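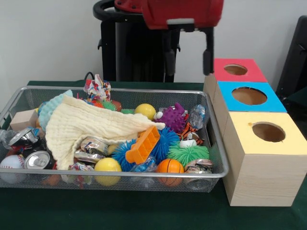 How does a planner choose the next object when everything in the pile is touching something else?

It scores every grasp it can find, throws out the ones the arm can't reach without hitting the rim, and takes the best of what's left.

Sinéad Geraghty had written that sentence in the Grillik manual in August, and by the time she reached Werwood she no longer believed the last part. The planner was supposed to take the best of what was left. For two nights it had taken the second best.

She read the log standing up. Pick 114 was fine. Pick 115 had a yellow ball at the top of the list with a clear path down to it, and the planner had passed it over for a spiky one wedged beside it. The arm had closed on bristles and come up with nothing. Then it had planned again and done the same.

"It's the perception," Rattanakul said from the other desk. "The ball is shiny. You get holes in the depth."

"The score is already in the list. Perception is finished by then."

"Then it's the sort."

"It's not the sort."

She checked the sort anyway. It took her until four in the afternoon, and it was not the sort. She ate a sandwich over the keyboard and turned on the verbose flag, which she had been avoiding because it filled the disk.

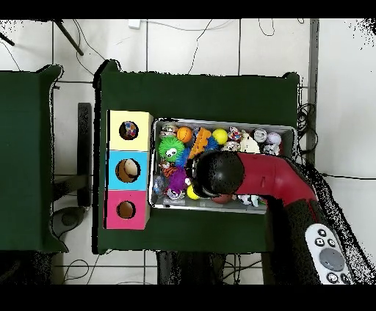 The verbose log gave her 631 lines for a single pick. She scrolled through the collision checks, the wrist limits and the approach angles, and near the end she found a line she hadn't written. It said: hold, reserved. The yellow ball had been marked as taken before the planner got to it.

"Who reserves objects?" she asked.

Rattanakul rolled his chair over. "The Lesmont branch did. When they had two arms on one tray, so they wouldn't go for the same thing."

"We have one arm."

"I know we have one arm."

She searched the tree. The reservation service was still there, started at boot by a script with the Lesmont name in its header. It was waiting for a second arm to report in. When none did, it filled in for it, picked the best object on the second arm's behalf, and held it for 5 seconds. The planner asked, was told no, and went down the list.

"So it's been saving the good ones," Rattanakul said.

"For an arm in another building."

"They scrapped that arm."

Sinéad commented out the line in the boot script, then deleted it, then wrote a proper message for the commit. She restarted the stack and waited for the nodes to come up green. The list appeared, with the yellow ball at the top and nothing beside it. She put her finger on the enter key.

"Do you want to watch?" she asked.

He was already getting his coat off the hook, but he put it back and came around the desk.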